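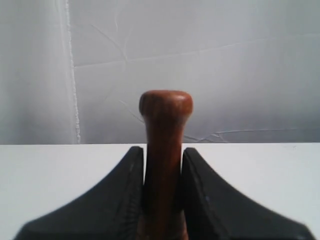 *A slender turned handle in reddish-brown wood, with a domed knob at the top.*

A **turned handle** is a grip of round section, shaped by holding a cutting tool against a piece of wood as it spins on a lathe. It is one of the most familiar small objects in the home, found on rolling pins, stamps, brushes, whisks and skipping ropes, and it comes in a wonderful range of shapes!

## Shape

The simplest pattern is a plain cylinder. Most makers go further and add a **knob**, a wider part at the end that stops the hand slipping off. Below the knob the wood narrows to the **neck**, where the shaft begins. The change from one to the other may be a sharp step, a soft curve or a small rim, and a good turner can get a surprising amount of character out of those few millimetres. Domed knobs sit well in the palm, while flat ones let a tool stand on its end.

## Wood and colour

Beech, ash, maple and fruitwoods are all popular, as they are hard and close-grained. Reddish-brown handles may owe their colour to the timber itself (cherry and mahogany are the classic choices) or to a stain laid over something paler. Grain normally runs along the length, which gives the handle its strength – a shaft cut across the grain snaps easily.

## Finish

Oil soaks in and leaves the wood feeling like wood, and varnish gives a brighter shine. Wax is lovely to the touch but needs renewing. Handles that are used every day darken with the years, and many collectors prize this far above a new surface.

## Making and collecting

The Corkley pattern, a slim shaft with a rounded cap, is a favourite first project at evening classes. The Surnau pattern is heavier, with 2 grooves cut below the neck. The workshop of Guretti listed 62 handle shapes in its catalogue of 2000, several of them still made to order.

## See also

- Woodturning
- Finial
- Rebelo knob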